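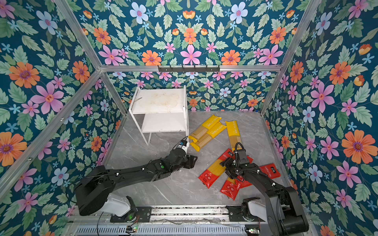
Reading time: 4 minutes

Nirnbridge Shared Workshop
Build course, handout 2: The enclosure and the first sorting task
Last revised 6/3/21

Welcome back! Last time we got as far as two arms bolted to a rail and a lot of cable on the floor. Now we get to the part I enjoy most, where a pile of parts starts to look like a place where work happens. Bring your notes from handout 1, the hex keys and a pencil.

1. The frame

We build with aluminium extrusion because you can change your mind with it. Slide the nuts into the slot before you close the corner (everyone forgets once, me included) and leave every bolt finger-tight until the whole thing stands up. Then square it, measure both diagonals across the floor, and tighten from the back corners forwards. If the diagonals differ by more than 2 mm, slacken off and start again. It's dull, but it saves you an evening of wondering why the left arm reaches its shelf and the right arm never quite does.

The mid-height bar on the back wall stiffens the frame and gives you somewhere to hang things. Ours carries a dark metal rack of small hooks. You can leave yours bare for now, but do fit the bar.

2. Walls and floor

Wallpaper! Big flowers on deep teal, three panels of it, left, back and right. Plain walls make life easy for a vision program, and if you only ever test against plain walls you get a program that falls over the moment it meets somebody's kitchen. Pick the busiest paper you can stand to look at. Cut each panel a little oversize and trim it once it is up.

The floor is grey with a marble pattern. Whatever you choose, lay it flat right into the corners. A lifted edge will catch a gripper sooner or later.

3. Mounting the arms

Both bases sit on the rail platform along the front edge. Check these before you switch on:

Base bolts tight, both sides.
Wrist camera firm on top of the gripper, with no wobble when you tap it.
Cable looped with enough slack for a full turn of the wrist. Too short and it pulls out, too long and it snags on the fingers.
Green light on at each base.

Move each joint slowly by hand through its range while the power is off, and watch the cable the whole way. Then do the same under power at the lowest speed. Keep your own hands outside the enclosure once the power is on, please, even for a quick nudge of a packet.

4. The task: pasta

Spaghetti packets are a lovely thing to practise on. They are long, they slide over each other, and the clear windows throw back light in ways that upset the camera. We use two kinds, three yellow PASTATIME packets and four red ones, dropped in a heap to the right of the little white two-tier shelf. Yellow goes on the top of the shelf and red goes on the lower tier.

Start with one packet and one arm. Grip across the narrow width, close to the middle, and lift straight up before you travel. When that is steady, add a second packet lying across the first. Only then bring in the other arm, and decide beforehand which arm gives way when both want the same packet. In the Futer script that is the line marked PRIORITY. In the Filali version it lives in the settings file, and you need to restart after changing it.

Leave the heap untidy! Neat rows teach you very little, and a red packet half under a yellow one is exactly the puzzle we want.

5. Keeping a log

Write down every attempt, including the silly ones. Columns: attempt number, arm, colour, picked (y/n), placed (y/n), remarks. My own log from the Prevodska build ran to 1193 attempts, and the remarks column was the only one I went back and read. "Slid off the end" written over and over told me to move the grip point, and I would never have spotted it from the ticks.

Before next session

Frame squared, walls and floor in.
Both arms moving through their full range without a snag.
152 logged attempts with a single packet, split between the arms however you like.
Read the first 8 pages of the gripper manual, up to the section on finger pads.

Next time we swap the finger pads and try it all again with softer bags. I can't wait to see what your heaps look like.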